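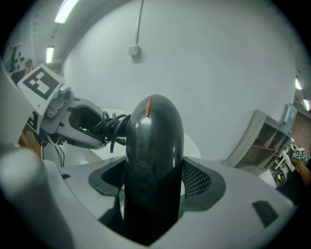 My season ticket at Sandoval has been moved and I want to know whether I can get my old seat back or get some money returned. The club was bought over the winter by a company called Skomon, and I renewed in January during the early window for $259, same seat as before, east stand, row K, one in from the aisle. Last week I got an email saying the middle block of the east stand is being turned into a hospitality area and that current holders there have been "reallocated." I have tried to read the terms and they loop back over each other like that bundle of black cables, one clause sending you to another and a few loose ends hanging down at the bottom. As far as I can tell, section 4 says the seat is mine for the season, section 9 says the club can move me to "a comparable seat," and section 11 says section 9 doesn't apply to changes made before the season starts. Then there is a line saying everything is subject to the ground rules, which are a separate document I can't find on the site.

The new seat is in the north end, behind the goal, row C. It has the same price band on the new price list, but on last year's list that end was cheaper. I have a bad hip, and the reason I picked the aisle area in the east stand is that there are only a few steps up from the concourse. I never registered it as an accessibility need because I never had to. My brother-in-law has the seat next to mine and he has been moved to a different row altogether.

I emailed the ticket office and got an automatic reply with a case number. I phoned twice and both times was told it was "being looked at." The first home game is in about five weeks.

Things I would like to know:

Can they move me after I have paid for a particular seat?
Is the north end a comparable seat?
Should I dispute the card payment, or does that make things worse?
Does the hip matter if it wasn't on file?

I don't want to give up the ticket. I have been going for a long time and would take another seat in the east stand if they offered one. The ticket is in the Omusix app and already shows the new seat, so I don't have anything on my phone showing the old one any more.

Posted by rowk_regular

goalmouth_dan_fan
4 people found this helpful

They can do what they want, it's their stadium. Same thing happened to me at a different club when new owners came in and I ended up behind a pillar. The north end is fine by the way, better noise. I would just go to the first couple of games and see if you like it before getting into a fight over it.

Comment from rowk_regular: Thanks, but if I start using the new seat won't they say I accepted it?

Comment from goalmouth_dan_fan: maybe, didn't think of that

ticketwindow_retired
Marked as most helpful by the poster
31 people found this helpful

I worked in the ticket office of a minor league club for a long time, not this one, and went through two stadium reshuffles from the other side of the window. I am not a lawyer. The rules depend on your state and on the exact terms, so treat this as how it usually goes.

On whether they can move you. Most season ticket terms let the club move a seat for construction, safety or "operational reasons." What they usually owe you is either a seat in the same price category or a refund if you don't want it. The part in your favor is the date. You bought in January at the old price list, so the category that should count is the one in force when you paid. If the north end was in a lower band on that list, then it was not comparable at the time of sale, whatever the new list says. Look for a copy of the old list. If the club has taken it down, someone on a fan forum will have saved it, or it may be in the renewal email as an attachment.

On proof of the old seat. The app is not your only record. You should have a confirmation email from January with block, row and seat on it. Omusix may also keep an order history that is separate from the ticket itself, so check under your account and not under your tickets. Take a screenshot of whatever is there today. Your card statement will only show the amount, but keep it with the rest.

On the section 11 question. When two parts of a contract written by the seller pull in different directions, an unclear term is often read in favor of the customer. I would not lead with that in a letter. I would just quote both lines and ask them to tell you in writing which one they are relying on. In my old office that kind of letter was moved off the general pile and given to someone who could make a decision. Ask for the ground rules in the same letter, and ask for the version that was in force when you renewed.

On the hip. It matters even though it was not on file. Write to them now and tell them that you need a seat with few steps and that the old seat met that need. In the US a venue has to make reasonable changes for people with disabilities, and whether yours counts is not something I can judge from here. A short note from your doctor helps, but you don't need to send your medical history. One line about stairs is enough. Ask for the accessibility contact by title. At most clubs this is a different person from whoever is answering the phone.

On the card dispute. Don't do it yet. At every club I know of, a dispute freezes or cancels the ticket as soon as the bank notifies them, and you said you want to keep going. Check with your bank how long you have to file one so you don't miss the date, and keep it for last.

What I would ask for, in this order:

First, another seat in the east stand near the concourse, next to your brother-in-law if possible. Even with the middle block gone there will be seats left on the two sides, and clubs nearly always hold a few back for problems like this. They may not be shown in the app as available.
Second, if there is none, a move to any low row you are happy with plus the price difference based on the old list.
Third, a full refund, with your renewal rights kept for next year.

Put a reply date in the letter. I'd give them 10 working days. Send it by email to the ticket office with your case number in the subject line, and post a paper copy to the club's registered address. When you phone after that, write down the time of the call and what you were told.

If you can, don't scan in at the north end until you have an answer. If you do go, send an email beforehand saying you are using the seat for now and have not agreed to the move.

Comment from rowk_regular: This is really useful. I found the confirmation email and it does have the row and seat number on it. Still looking for the old price list.

Comment from ticketwindow_retired: Good. Forward that email to yourself at a second address as well.

dito_road_end
9 people found this helpful

I sit in the same stand, on the Dito Road side, and didn't get moved, so I can only tell you what I have picked up. The stand holds 1,280 and the middle block is over 100 of those, so it is a lot of people to place at once and I think they did it by computer without looking at who sat with whom. A couple from the row in front of me used to sit in the middle. They went to the ticket window in person one morning and were given two seats on our side the same day. They took their confirmation email with them. I don't know if they asked for anything special.

The window opens at 10 a.m. and is quiet until lunch. It's on the parking lot side, not at the main entrance where it used to be. I would still send the letter the other poster described, but I'd go down there too if you live close enough.

For the price list, look at the renewal page in the printed program from the last home game. It was on the inside back cover, with the north end in the cheaper band. I have mine here and can scan it if you send me a message.

Comment from rowk_regular: Message sent. I can get there in the morning later this week, so I will take the printout with me and the letter as well.

Comment from dito_road_end: Scan is on its way. The small print at the bottom of the page came out faint, so tell me if you need it done again.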